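Search this site Enter keyword Go

Cleaning and storing dentures, retainers and night guards at home

Most damage to removable dental appliances happens at the bathroom basin. Acrylic is light and fairly hard, but a thin plate will crack if it lands on ceramic from a small height. Half fill the basin with cold water before taking the appliance out, or lay a thick towel across the bottom.

Rinse first, under a running cold tap. Hot water should not be used at any stage. Acrylic and the clear plastics used for retainers soften well below boiling point, and a plate that has warped cannot be put right at home. A change too small to see may still be enough to cause a sore spot on the gum.

Brush with a soft brush kept for this job only. Plain unscented washing-up liquid is suitable. Ordinary toothpaste contains abrasive particles that leave fine scratches, and scratches hold plaque and stain. Work over the fitting surface as well as the teeth, and go gently round metal clasps, holding the plate near the clasp being cleaned. 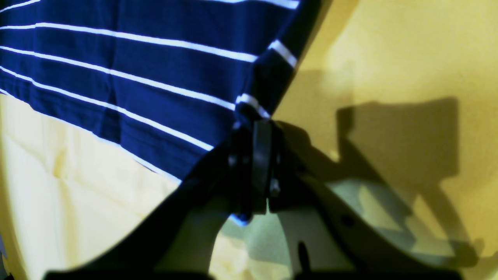
Samah Nasr disagrees on washing-up liquid and would use a denture cream for daily brushing, on the grounds that detergent left in the corners of a partial plate can be tasted for hours. Either will do if the rinse is thorough. Allow longer for a plate with clasps than for a full denture.

Soaking

Soaking tablets are an addition to brushing. They loosen film but do not lift hardened deposits. With the Fetine tablets we keep in the cupboard, we use one to 200 ml of lukewarm water in a lidded pot, then rinse and brush again. Read the packet for the soaking time. Some tablets are unsuitable for metal parts – the packet should say so – and bleach should never be used on cobalt-chrome.

Never put a tablet in the mouth, and keep the packet out of reach of children and of anyone who is confused at night.

Overnight, a denture is normally left out and kept in plain water. If it is out for 8 hours, change the water each day and wash the pot with it. Clear retainers and most night guards are stored dry in a vented box, but follow the instructions that came with yours. 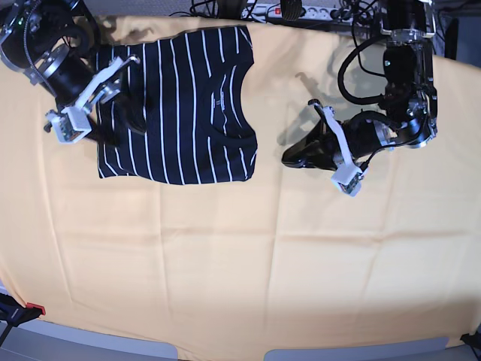
Clasps and small plates are easiest to inspect in good light, away from the basin, once a week. Sit down to do it. A cloth on the table stops the plate skidding, but gives little protection if it is dropped. A clean T-shirt folded into a rectangle, like the navy one with white stripes, makes a thicker pad and can go in the wash afterwards. Look for hairline cracks, rough edges and clasps that sit differently from last week. Do not bend a clasp back with pliers, and do not use household glue on a crack. Put all the pieces in a box and take them to the practice.

Limescale

White, chalky deposits near the lower front teeth are usually tartar. Picking at them with a knife or pin will score the surface. Ask for an ultrasonic clean at the next check-up.

Comments (3)

Hicham Benjelloun
Does the cold water rule apply to a soft-lined lower? Mine came with no leaflet.

Mayu Sasaki
Hicham, yes, and check before using tablets as well. I was told some of them harden the lining.

Adel Bouzid
I write the date on the lid of the retainer box each time I wash it. Otherwise it gets forgotten for weeks.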